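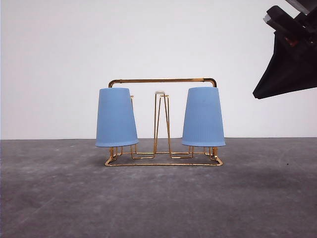
Clulora Cup Rack Study: Frequently Asked Questions
Last updated 1 March 2023

What does the study measure?
Whether a manipulation policy trained on one rack layout can pick the correct free peg when the layout changes. The score is placement on the intended peg. Grasp quality is logged separately and does not enter the headline number.

What is the method called, and how does it differ from plain behavior cloning?
The method is Ojeda. It adds a slot prediction head to a behavior cloning baseline. The head outputs a distribution over pegs before each action chunk, and the action decoder is conditioned on the most likely one. The baseline in all tables is the same network with the head removed and the training schedule unchanged.

How much data was used?
2000 demonstrations, all teleoperated. No simulated data was mixed in. Episodes in which the operator released a cup and picked it up again were kept.

Which start states are in the test set?
Three families: one cup on the rack, two cups on adjacent pegs, and two cups on the outer pegs with the middle peg free. The third family is held out of training entirely.

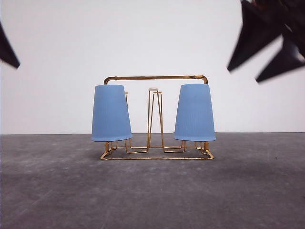 Outer pegs occupied, middle peg free. Light blue cups, inverted.

Why is the held-out family harder?
Clearance. A cup lowered onto the middle peg has a neighbor on each side and the handle bar overhead, so the approach has to come in under the bar. Policies without the slot head tend to drift toward an outer peg late in the approach. We read this as a bias from the training distribution, where an outer peg is the target more often.

What were the results?
Each policy was run for 20 trials per start state, on 34 start states. Ojeda beat the baseline on the held-out family with all 3 training seeds. On the two families seen in training the difference is within seed variation and we make no claim about it. Per-state counts are in the results file.

Is a tilted cup counted as a failure?
No. A cup counts as placed if the peg is inside it and the gripper has let go. Tilt is recorded as a separate field.

Does the slot head see the rack geometry?
Only through the camera images. No CAD model or peg coordinates are given at test time.

Do reflections from the gold finish matter?
To some degree. Highlights on the wires shift with the lighting and produced false edges in an early depth pipeline, which was dropped in June. The current policy takes RGB only.

Can I use the Zernau controller in place of the default one?
Yes, if it accepts end effector targets at the rate set in the config file. Joint space control is untested.

Why do my numbers differ from the Grudden split?
Grudden reports success over all start states together. Our tables list the families separately. Recompute from the per-state counts before comparing.

Will the teleoperation logs be released?
The filtered logs are in the download. Raw logs are not planned.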